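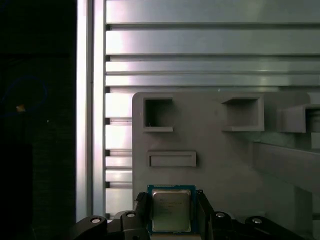
Wrist view, processor in the fingers, pocketed panel behind.

Processor task, December, second block. Start 9:40.

Goal for this block: more teleoperated examples of the CPU handling task for the Idero policy. Target is 60 episodes between the parts panel and the Dell board, divided evenly between removal and insertion. The set stood at 282 before this block, counting everything that passed the filter. The filter drops any episode with a frame gap on the wrist stream or a hand-off between operators.

Settings are unchanged from the last block except grip force, which goes down 2 steps on the Grullero controller. At the old setting the chip rotated a little in the fingers during the approach, and the operators were correcting for it with the wrist. Those corrections ended up in the data as if they belonged to the task. Review the first few episodes at the new setting before going on.

Start pose: randomize position and yaw within the usual box. Do not reset to the taught home between episodes. The November set has too many identical openings and the policy learned to wait there.
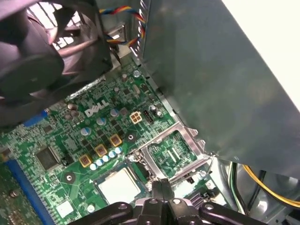 Oláh disagrees with randomizing yaw this early and wrote in the margin of the plan that the spread should stay narrow until the policy can find the socket from straight above, then open up in two stages. Oláh also wants the narrow and wide sets labeled separately so we can train on either one.

Fair point on the labels. Added a field "yaw_band" to the episode header, values narrow or wide. First half of the block goes narrow, second half wide. If the narrow-only model does better on the held-out starts, I will redo the plan.

10:55. Operators asked what counts as the end of an insertion episode. Written rule until now was "chip in socket", which people read differently. New rule: the episode ends when the fingers have opened and the gripper has backed off far enough that the whole chip is in the wrist view. Lever and load plate are a separate task with a separate label. Do not chain them into one recording.

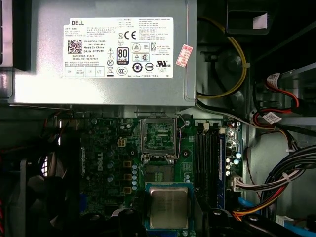
The approach segment needs its own annotation pass. At present we mark grasp and release only, and the model gets no signal for the part where the operator lines up. I want a third mark, "aligned", set by hand at review. It has to be tied to things that stay put on the board. With the load plate up, the cutout window and the retention lever give two usable references, and the memory slots to the right of the socket run long enough to read yaw from. The chip outline alone is poor for this when the fingers flank it on both sides. Draft of the marking guide goes in the Nalteo folder tonight – reviewers should not start the third mark before reading it.

Failed attempts: keep them. Label "fail_recovered" if the operator regrasps and finishes, "fail_stop" if not. Last time several people deleted their failures before upload and we lost the regrasp examples, which were the ones we were short on. The delete key is now unmapped on the operator station.

Panel side next. Same rules as the board side, with the pick pocket and place pocket written in the header before the recording starts, not after. Parts other than the processor go under their own task name. Mixed episodes confuse the language labels, and I spent most of an afternoon last month splitting them by hand.

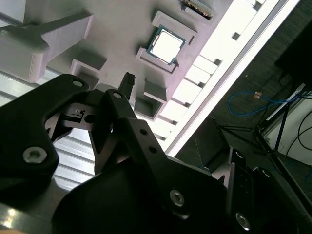
For small parts the grip force reduction does not apply. Go back up 2 steps and note it in the header. Approach speed capped at 50 percent for both operators, panel and board. Above that the wrist stream blurs in the last part of the motion and reviewers cannot place the "aligned" mark.

Open items:
Check clock offset between the wrist stream and the joint log. It was drifting after lunch on the last block.
Export script still writes yaw in degrees for one task and radians for the other. Fix before merge.
Held-out starts: pick them before training, store the list with the set.
Ask Oláh for the width of the narrow band in writing.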